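Forum > Werkstatt & Hobbyraum > Ordnung und Aufbewahrung

Thema: Metallwannen auf dem Tisch festmachen, aber wie?

**patau_16**
moin, kurze frage weil ich gleich los muss. hab zwei graue metallwannen mit schrägen wänden, sollen hintereinander auf den holztisch im hobbyraum. kinder kippen da alles rein, krimskrams, spielzeug, teile von irgendwas. die dinger rutschen beim wühlen immer weg. anschrauben? will eigentlich keine löcher in der platte. tisch hat 800 gekostet, frau killt mich

**Stivell**
Zwingen. fertig. Links und rechts über den Rand, Tischplatte mit fassen, anziehen. Kein Loch nötig.

**nesanach**
seh ich anders. zwingen stehen überall im weg, man bleibt mit dem ärmel dran hängen. Antirutschmatte drunter, kostet 9 euro und gut is

**Stivell**
Matte hält bei leerer Wanne. Sobald einer richtig drin rumwühlt wandert das Ding trotzdem. Hatte ich, liegt jetzt im Keller. So sieht das mit Zwingen aus, blaue Schraubzwingen, zwei Wannen:
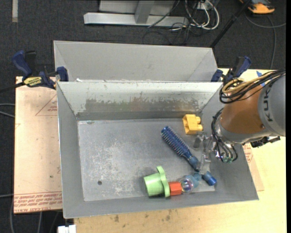
Elvia Bañuelos meint dazu, man solle unter jede Zwinge ein Stück Filz legen, sonst hat man nach einem Monat Druckstellen im Holz, und die kriegt man ohne Schleifen nicht mehr raus.

**patau_16**
filz hab ich da. danke. und wie kriegt ihr den dreck aus der wanne? bei mir setzt sich unten an der schrägen wand so ein dunkler rand ab, geht mit lappen nicht weg

**nesanach**
Spüli + alte Bürste. nicht scheuermilch!! macht nur noch mehr kratzer

**Becerra**
Ach was, Kratzer. Das ist ne Wühlkiste und kein Tafelsilber. Bei Stivell ist der Boden auch verschrammt und hinten an der Wand der Schmodder, na und. Mich stört eher das Durcheinander, Haarbürste neben gelbem Baustein, wer findet da was wieder? Zwei Wannen, also eine für Spielzeug und eine für den Rest.

**Stivell**
Bürste gehört ins Bad, weiß ich selber. Sortieren hab ich aufgegeben, hält bei uns keinen Abend.

**nesanach**
@Becerra trennen bringt nur was wenn alle mitmachen. macht hier keiner. ich kipp einmal im monat alles aus, was keiner vermisst kommt weg

**Becerra**
Und dann fehlt genau das eine Teil. Kenn ich. Runde Sachen würd ich übrigens extra tun, Kugeln und so, die rollen immer in die Ecke und liegen unter allem andern. Schraubglas reicht.

**patau_16**
so, zwingen sind dran, filz drunter. hält bombenfest. rand mit spüli halb weg, rest ist mir jetz egal. haarbürste hab ich auch eine gefunden lol

**Stivell**
Nach ein paar Tagen nochmal nachziehen, der Filz setzt sich.

Ähnliche Themen
- Schraubzwingen: welche Spannweite für dicke Tischplatten?
- Bausteine sortieren nach Farbe oder Form (148 Antworten)
- Druckstellen im Holztisch ausbügeln
- Kiste voller Einzelteile, wegwerfen oder behalten?

Diese Seite verwendet Cookies. Mit der weiteren Nutzung stimmst du dem zu. [OK] [Mehr erfahren]

Kontakt | Impressum | Datenschutz | Nach oben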